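Cleaning Carpet Tiles Without Buying Anything Silly

Posted 3/27/20 by Hiba Zoubi

Every carpet cleaning guide I read before doing our office in Jurkomville wanted to sell me a foam. I bought one, the Nemska. It smelled of oranges and left the tiles sticky enough to collect more dirt than before. So I went back to water, a vacuum and patience, and I have doubts about anyone who says you need more.

Before you start

Find out whether your tiles are glued or just laid. Gergely Nyitrai, who fitted ours, used tabs at the corners, so a bad tile can be lifted out and swapped. If yours are fully glued, skip step 4 and don't let anybody talk you into a heat gun.

Step 1. Vacuum twice

Go once along the seams and once across them. I know, every guide says this. It's the only part of those guides I'd keep. Grit sits in the joints, and a single pass in one direction leaves plenty behind.

Step 2. Blot, don't scrub

Use a white cloth and lukewarm water. Dish soap is fine if you use 6 drops in a bucket and no more. People online swear by vinegar. I tried it on coffee and saw no difference, except that the room smelled like a salad.

Step 3. Check it from standing height

Don't judge a tile on your hands and knees with a flashlight. Streaky gray patterns in light and dark shades hide a great deal, and you can waste an afternoon on a mark that can't be seen once you stand up. Bits of lint are another matter. A white speck shows up on charcoal from across the room, so pick those off by hand.

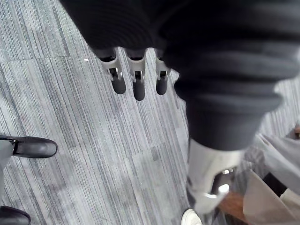
Step 4. Swap the hopeless ones

Lift from a corner with a flat scraper. Look for the arrow on the back and lay the new tile to match its neighbors, or turn it if your floor was laid that way. Expect a fresh tile to look too clean for a while. The shop told me it would blend in after 15 days. Ours took until September.

Step 5. Leave it alone

Keep chairs off until the tiles are dry to the touch. As for the protective sprays, I've yet to meet one that earned its price.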